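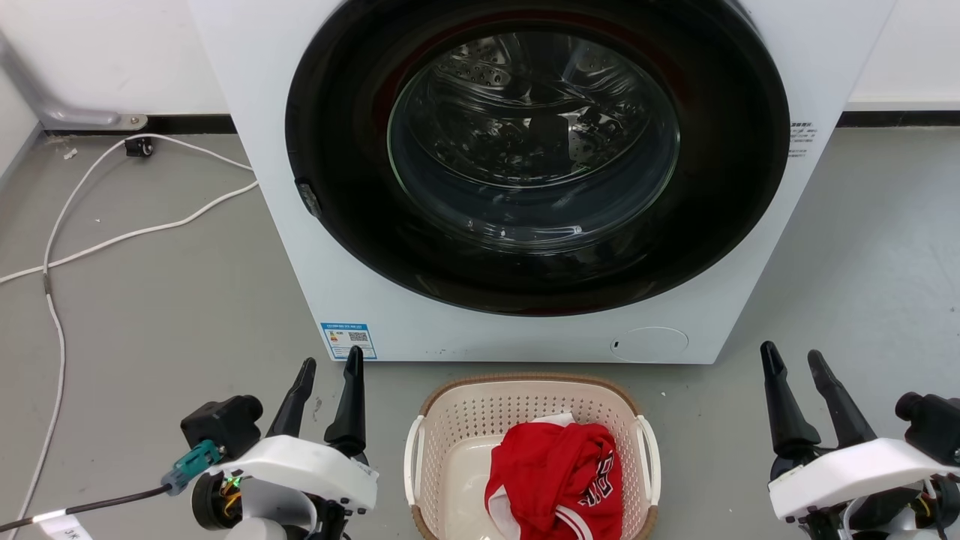

3.2 洗濯機まわりの床面と動作の起点

図3 調査住戸における前面投入式洗濯機と洗濯かごの配置。かごは扉の下方、機体の手前の床に置かれている。

前節では洗濯物が居室から洗濯機まで運ばれる経路を扱った。本節では、経路の終点にあたる洗濯機の前の床に目を移したい。家事動線の研究では機器と機器のあいだの距離が主役になりがちだが、記録を読み返すたびに、筆者らはこの小さな床の豊かさに引き込まれた。かがむ、置く、引き出す、押し込む、拾い直す。洗濯という家事の細やかな工夫が、驚くほどここに集まっているのである。

分析の対象は、集合住宅Clestgateの51住戸で得た2352件の動作記録である。記録の区分はNogueiraが作成した動作表に従い、判断の分かれた箇所はWhitlockと協議のうえで決めた。区分の単位は「手がかごまたは衣類に触れてから離れるまで」とし、途中で立ち上がった場合は別の記録として扱った。

図3の住戸では、白い洗濯機が灰色の斑模様の床に直接据えられ、大きな丸い扉が前面の広い範囲を占めている。かごはベージュの樹脂製で、左右に白い持ち手がある。このように扉の下方にかごを置く配置を、本稿では「直下型」と呼ぶ。これに対し、かごを機体の横に寄せる配置を「側方型」、台や椅子に載せる配置を「台上型」とする。

直下型の魅力は、何といっても衣類の移動が短いことにある。ドラムから引き出した衣類はそのまま下へ落ち、靴下のような小物もかごの中に収まりやすい。側方型では腕を横に振る動きが加わり、濡れたシャツの袖が扉の縁に掛かる例が繰り返し見られた。一方で、直下型には扉の開閉との干渉という悩みがある。縁の高いかごを機体に近づけすぎると扉の動く範囲に入ってしまい、居住者は足先でかごを手前に引いてから扉を開け、また押し戻す。この往復は1回の取り出しで最大2回に及んだ。面倒にも見える動きだが、慣れた居住者の足さばきは実に滑らかで、記録を見ていて飽きることがなかった。

かごの持ち手の向きも興味深い。持ち手が左右にくるように置くと、立ち上がる際に両手が自然に届く。前後にくるように置いた場合、多くの居住者は持ち上げる前にかごを回しており、そのぶん姿勢の低い時間が延びていた。Bjarnasonの動作区分では、この回転は「準備動作」に含まれて見えなくなる。筆者らはこれを独立した項目として立て直した。

あわせて注目したいのが、機体の脇の床である。図3では左手の床に白いケーブルが輪を描いて延び、黒いプラグも床の上にある。側方型の置き場となりうる場所を、こうした細いものが占めている例は他の住戸にもあった。間取り図の上では空いている床でも、かごの底を平らに置けるとは限らない。7月に行った聞き取りでも、かごの定位置を選んだ理由として「そこしか平らに置けないから」という答えが得られている。

また、前面下部の右側にある丸いカバーは、排水フィルターの点検口と考えられる。直下型では、点検の際にかごをいったんどける必要が生じうる。日々の取り出しに都合のよい位置と、手入れに都合のよい位置は、同じ床の上で重なり合っているのである。この重なりが掃除の頻度にどう関わるかは、Rullwood住棟の記録と合わせて4.1節で検討する。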